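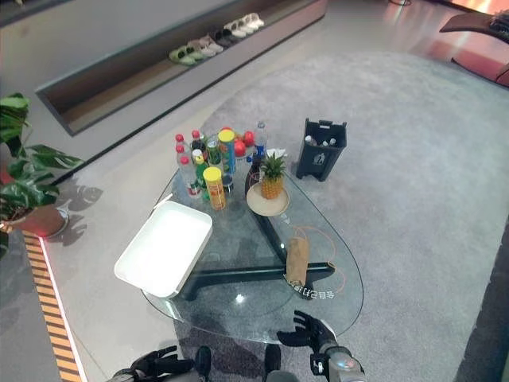 Plirnine

Plirnine is a desktop digital mixing and audio interface unit made by Lillar, a small maker of studio and stage gear. It handles recording into a computer, live mixing for small bands, and monitor control for home studios. First shown in December as a prototype, with a different front panel and no headphone section, and sold from the following spring. A rack version came later.

Contents
1 Background
2 Design
3 Software
4 Models
5 Reception
6 Use
7 Problems
8 See also

Background

Lillar began as a repair shop for mixing desks and tape machines. Its first product of its own was the Bugti, a passive monitor controller with one large knob and two speaker outputs. The Bugti sold steadily for years and was hardly changed. Users kept asking for the same box with microphone inputs. The company said no for a long time.

Danish Ansari joined as a hardware designer after a spell building custom patchbays. He had made an eight-input preamp board for his own use and brought it in. The board became the basis for the Plirnine. Early units were hand-wired and ran very warm, the power section was redrawn before production.

The name was a working title from a drawing. Lillar has never given a meaning for it.

Design

The Plirnine has 14 faders: eight for the mic and line inputs, four for computer returns, one for headphones, one for the main mix. All are motorised, touch sensitive, full length. Casing is folded steel with plastic end cheeks. Screws are standard cross-heads throughout, unusual for this sort of unit and often mentioned by repairers.

Mic preamps are on the rear edge, combination sockets, phantom power switched in banks of four. The bank switching was criticised. Mixing a ribbon mic and condensers meant planning which socket went where. Gain is set by stepped encoders with a ring of lights around each one. The gain setting is stored with the scene, so a full band set-up can be recalled in one press.

Monitor section taken more or less whole from the Bugti. Same large knob, same feel. Dim, mono and talkback buttons sit underneath it. The relays click audibly when switching speakers, some users like this.

There is one small display, monochrome, two lines of text. It shows channel name and value only. No metering on the display; meters are the light columns beside each fader.

Connection to the computer is by USB. A network audio port was planned and the hole for it was punched in the back panel of the first run, covered with a blanking plate. The port itself was never fitted to the desktop model.

Software

The unit works without a computer. Routing, EQ and compression run inside the box. Each input has a four-band EQ, a gate and a compressor. There are two effects buses, both with reverb and delay. The reverb was judged plain but usable.

Tovulau is the companion program, for scene editing, naming channels and updating firmware. Runs on desktop systems only. It was released in a hurry and the first version could not save a scene with an accented letter in the channel name. Fixed in the next update. The same update added a dark colour scheme and the ability to copy one channel's settings to another, which had been left out by mistake.

As a control surface the Plirnine sends the usual transport and fader messages, and most recording programs see it without extra drivers. Plug-in control is limited to the gain encoders. There is no jog wheel. Users wanting one generally add a separate controller.

Firmware 1433 is the best known release. It changed the fader response curve near the bottom of travel, making fades smoother but altering every saved scene by a small amount. Engineers with show files already built were not happy. Lillar put out a tool inside Tovulau to convert old scenes, and later a menu option for the old curve. Both are still in the current version.

Models

Plirnine. The original desktop unit, 14 faders.

Plirnine R. Rack version, no faders, same inputs. Controlled from Tovulau or from a desktop unit linked to it. Adds the network port. Memory for 40 scenes against the desktop's smaller store.

Plirnine Side. Fader expander, eight faders and nothing else. Clips to either end of the desktop model once the end cheek is removed. The cheek screws are not supplied as spares and tend to get lost.

A cut-down version with fewer inputs was talked about in trade interviews but did not appear.

Reception

Reviews were mostly good. The faders and monitor section were praised, preamps described as clean and quiet with plenty of gain for dynamic mics. Complaints were the small display, the banked phantom power and the external power supply, a heavy block on a short lead. Several reviewers thought it dear for the input count. Others pointed out that a separate interface, control surface and monitor controller would come to more and take up the whole desk.

The printed manual was thin. A longer one was put together by users and Lillar later hosted it on its own support pages, with corrections.

Use

Common in small project studios, rehearsal rooms and podcast set-ups. Also found in theatres, where scene recall is used for cues. Touring use is limited. The unit has no lid or locking power connector, and most touring engineers who like the sound went for the rack version instead.

It has had some use in teaching. The fixed layout and lack of hidden pages make it easy to explain signal flow, input at the top, fader at the bottom.

Problems

Fader motors on the first run could stick after long periods unused. Running the calibration routine usually cleared it: hold mono and dim while powering on, wait for all the faders to go up and come back down, then release. Where it didnt clear, the belt needed replacing.

Headphone output noise was reported with some laptop chargers. A ground fault in the USB socket shield was found and a modified socket fitted from the second run onwards. Older units can be changed at the factory or by a competent repairer.

Talkback mic is on the top panel next to the large knob and picks up fader noise. No fix has been issued. An external talkback mic can be assigned to any of the eight inputs.

Scene names longer than the display are shortend on the unit but kept in full in Tovulau.

See also

Bugti (monitor controller)
Control surface
Digital mixing console
Motorised fader
Talkback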